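Household tips: teaching a folding task with a hand-held gripper

Home > Tips > Laundry and bedroom > Showing a robot how to tidy clothes

Last changed 18/04/2025 by Reda Morsy

I write these tips for people who record household tasks at home with a hand-held gripper, and for those who steer an arm from a distance with a controller. I did both for the Slaoui project, first with the remote control and later by hand. My flat is small and the bed is my biggest work table, so most of what I know is about clothes on a bed.

Before you begin

Do the task once with your own fingers, slowly, and watch what they do. You will notice that you pinch, slide, lift and smooth without thinking. The gripper has only two fingers, and it can pinch and it can push. If a step needs more than this, change the step. For a T-shirt I stopped turning it over in the air and now I fold it flat from the side.

Choose clothes which are easy at first. Thick cotton and towels are good. Thin shiny fabric slips away from the pads, and a cloth which lies completely flat is difficult to take. Pinch it in the middle, pull a little towards you so that a small fold stands up, and take the fold.

Decide where the finished pile will stand and keep the same side for the whole session. I put mine on the left, at arm's length. Leave free space between the pile and the place where you fold, wide enough for the open fingers to pass.

During the work

Start every recording with the fingers open. Wait a moment, then go. At the end open them again and move back before you press stop. A recording which ends with the cloth still in the fingers does not teach how to let go.

Move at the speed of a person who is a little tired. When I was fast, the picture became smeared at the turns and I had to throw out 14 recordings from one evening. Turn your whole forearm and not only the wrist. 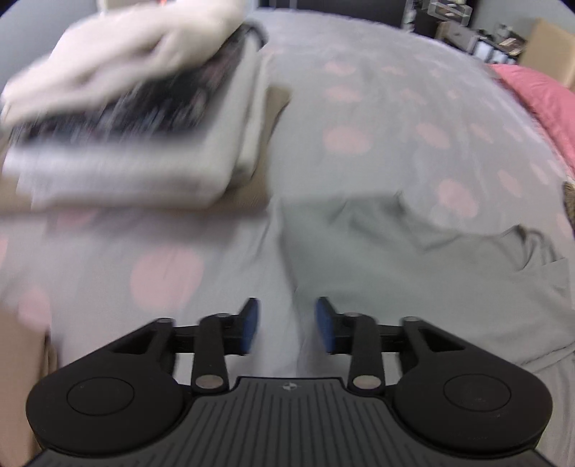
Thank you for the advice on speed, writes a reader from Surnidby, but I do not agree about the sheet. I pull mine tight and tuck it in before each session, otherwise the fingers catch the sheet together with the sock. With a loose sheet I lost half a morning.

I have tried the tight sheet after this letter. For socks and other small things it is better and I recommend it. For towels I still leave some wrinkles, because in a normal home the bed is not perfect and the robot should meet this too. Do what your project asks. Prestanance wanted everything smooth, Slaoui wanted everything as it is.

A good order for one session

Record the same garment six times, then change to another. After four garments take a rest and drink something. The hand gets heavy and you do not feel it, but you can see it later in the recordings: the fingers come down crooked and the pile becomes a tower which leans.

Mess up the garment again between two recordings, each time in a different way. Drop it from knee height, or roll it into a ball and let it go. When I only unfolded it neatly, the robot later could fold neat shirts and nothing else.

If you make a mistake, do not always stop. A missed pinch which you repair calmly is useful, so open, go back a little and pinch again. If the cloth falls on the floor, stop and delete.

With remote control

When I used the Starberg controller I sat behind the arm, on the same side, so that my left was also its left. Sitting opposite gave me a headache. The arm answers with a small delay, and the beginner pushes more and more until it jumps. Push a little and wait for it.

You cannot feel the cloth through the controller. Look at the fabric between the pads: when the wrinkles go outwards, you are holding it. Close no further after this, thin things can tear.

Keep children and pets out of the room while the arm has power, and keep the stop button near your free hand.

Care of the pads

Wipe the finger pads with a damp cloth and let them dry before you start. Fluff from blankets sticks on them and then they slide. I do it after each fluffy thing, and once more in the evening.

Write down what you recorded on the same day. My notebook for October says 92 towels and no word about which ones were good, so I had to watch them all again.

See also: Folding a fitted sheet alone. Removing fluff from dark clothes.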